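July, late afternoon

Gripper comparison, second day. The Bellero fingers went on the left arm before lunch and the Gutov set stayed on the right. Swapping took longer than planned – the Bellero mounting screws are a different length and I had to go looking for the old box. Callum Buchanan reset the closing force to 27 on both sides so we would be comparing like with like.

Ran 67 picks on the flat-bottomed dishes. Bellero dropped 2, both on the rim. Gutov dropped more but let go more cleanly, with less dragging when it opened. I still don't trust the Imano controller at low speed. It pauses before every close, and the pause is not the same length each time.

After that we set out the white dishes and the grey bowls together and started on mixed picks, left arm first.

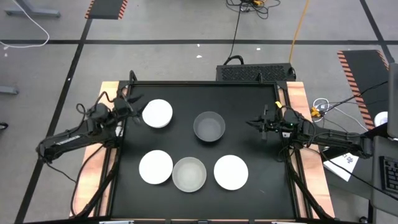

Evening

Wrote up the numbers and sent them to Purves. Callum wants to try the Gutov fingers on both arms next. I would like to sort out the controller pause before we change anything else. Need to order more screws.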